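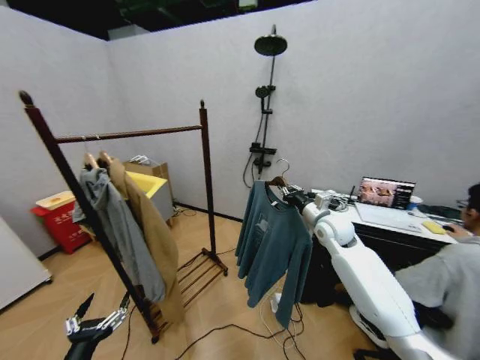 Hooded sweatshirt and long coat on wooden hangers.

Brirarden Garment Terms
README, updated January

A word list for clothing catalogs, in English and Spanish. It holds 3,000 entries drawn from 421 shop listings collected in Cáceres.

Files
terms.csv: one term per row, UTF-8, comma separated
variants.csv: spelling variants, keyed by term_id
holdout.csv: 300 rows kept back for testing

Known issues
Color names are not normalized; "camel" and "tan" have separate IDs. Footwear coverage is thin.

Maintainers
Folke Strand (English), Abdelkrim Metwally (Spanish)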